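Hamance 3.2 review: comment filtering for small sites

Reviewed 4 April 2026

Hamance is a moderation add-on for forums and comment sections. It reads each new post, gives it a score from 0 to 100 for abusive content, and holds anything over a set limit for a person to check. The maker, Sondon, sells it by the year. I ran it on a hobby forum with 800 active members.

Installation took one upload and a key. The default limit of 60 is too low for a board where people swear at their own equipment. I raised it to 75 and left it there. 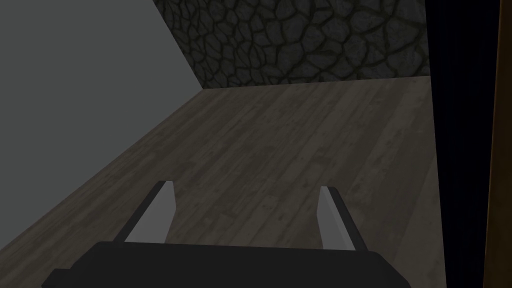 During the test the forum took 2,132 posts. Hamance held 309 of them, and on reading the queue I agreed with 219. The remainder were mostly sarcasm between regulars, plus quoted abuse from members reporting it. Quoted text is scored as if the poster had written it, a fault also present in version 3.1.

Pile-on detection is the stronger part. When several accounts reply to one member within a short period, the thread is slowed and a moderator gets an email. The window can be set from five minutes to a day. Private messages are not covered unless the recipient reports them.

The evidence export is plain: one PDF per case, with times, account names and the original wording, including posts edited later. Mösli, the rival product I used before, keeps only the final version of an edited post.

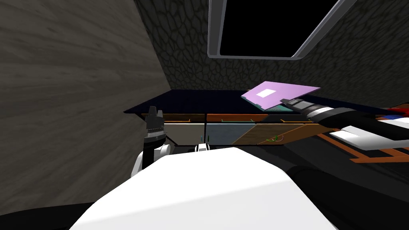
Does Hamance work with block lists made in Hamex?
It imports them as CSV files, but expiry dates are dropped and have to be entered again by hand.

The log viewer is slow and cannot be sorted by member. Sondon lists a fix for July.

Rating: 7 out of 10. Suitable for boards with at least one moderator who reads the queue daily.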